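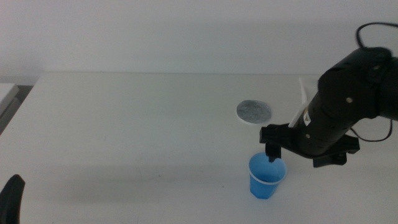
Drurunen sign goalkeeper Antonina Panasiuk on two-year contract

Women's handball club Drurunen have signed goalkeeper Antonina Panasiuk for the next two seasons, the club announced on Monday. The 27-year-old comes from Imrie, where her contract ended this summer, and she will join her new teammates when they begin the preparation in August.

Panasiuk played four seasons for Imrie and was their first-choice goalkeeper in the last three of them. She missed only two league matches in that period, both with a small injury of the left ankle. Before this she was at Bistetti, the club where she made her debut in senior handball at the age of 19.

Drurunen had been looking for a goalkeeper from the moment Setsuko Amano told the club in spring that she would stop playing. Amano defended the goal of Drurunen for nine years and finished with 200 matches in all competitions. She stays in the club and will work with the goalkeepers of the youth teams, and two mornings in the week she will also train with Panasiuk.

Head coach Catherine Menzies said that Panasiuk was the first name on her list and that the talks were going on for several weeks.

"We played against Antonina many times and most of those evenings were not pleasant for us," Menzies said. "She is very strong on shots from the wing, and her long pass starts a lot of fast breaks. Last season we scored too few goals in the first seconds after we won the ball. I hope that with her we can change it."

Menzies added that the place in the goal is not promised to anyone. The second goalkeeper, 20-year-old Rhonda Ross, played the last five matches of the season when Amano was already resting her shoulder, and Drurunen won three of them.

"Rhonda knows that she will get her matches," the coach said. "We have the league and the cup, and from October we often play twice in one week. One goalkeeper cannot do all this alone."

For Panasiuk the move also means a change of city, after four years in a place where she felt at home. She said that the decision was difficult, but a conversation with Menzies helped her to make it.

"I had an offer to stay and I thought about it for a long time," Panasiuk said in the interview on the club's website. "The coach showed me some parts of our matches on video and explained how she wants the defense to stand in front of me. It was very concrete, and I liked this. I also wanted to play in a hall where there is noise. When I came here as a guest, I could not hear my own defenders."

The home hall of Drurunen has 1,755 seats and was sold out four times last season, including the match against Imrie in February. Drurunen lost that match by one goal. Panasiuk stopped a seven-meter throw in the last minute, and many of the home supporters will surely remember it.

She will wear the number 12 shirt, as she did in Imrie. Number 16, which belonged to Amano, will not be given to another player in the coming season.

The two clubs did not have to agree on a transfer fee, because the contract of Panasiuk had expired. Imrie thanked the goalkeeper in a short statement and wished her health and success "in all matches except two."

Panasiuk is the second new player of Drurunen this summer. Earlier the club brought in a left back from Zusance, who finished tenth, and the sports director Magnus Moncrieff confirmed that the search for one more player is continuing. The club wants a line player who can also help in the middle of the defense.

"We are speaking with two candidates, and one of them is still under contract," Moncrieff said. "If it is not possible before August, we will start with the squad that we have. It would not be correct to take somebody only to have one more name on the paper."

Three players have left. Besides Amano, who ended her career, right wing and last season's vice-captain moved to Bistetti, and a young center back goes on loan for one year to get more minutes on the court.

Drurunen finished the last season in fourth place, three points behind Imrie, and went out of the cup in the semifinal. Menzies did not want to speak about a certain position for the new season. She said only that the team should be better in away matches, where they won just five times.

The players will meet for medical tests in the first week of August and after that they will go to a training camp for eight days. Three friendly matches are planned. The first of them is at home against Zusance, and Panasiuk should play at least one half in it. The start is at 6 p.m.

Before that match the club will hold a farewell for Amano, who will receive a framed shirt and will play the opening minutes in the goal. Tickets for the evening will be sold only at the box office of the hall. Members of the supporters' club can enter free of charge, and 400 places behind the goals are kept for children from the local handball schools.

Season tickets are on sale from next week. Last year's holders can keep their seats until the end of the month, and after this date the free seats go to the open sale. The club has already received about 500 requests for renewal.

The league schedule is not published yet. Drurunen expect to begin the season with an away match, as the floor in their hall will be replaced during the summer.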